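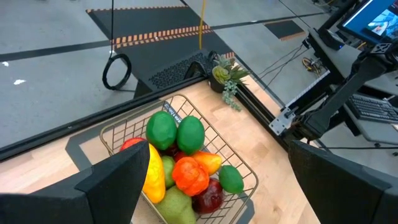 Fake fruit in the gold wire basket, succulents behind.

Is any of it real?
Nope, all artificial! I get asked this so much. The pears fool people the most.

Where did you get it?
Mostly from Tunura, a craft shop near me, and a few bits came in a mixed bag from Okurano.

How do you clean it?
Damp cloth, drop of dish soap, then I leave it on a towel overnight. I do this every 2 months or so (okay, sometimes longer).

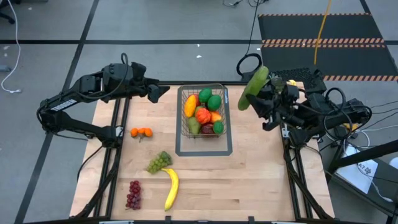

Please don't use the dishwasher. I tried it once in January and the paint on my lemons went all patchy.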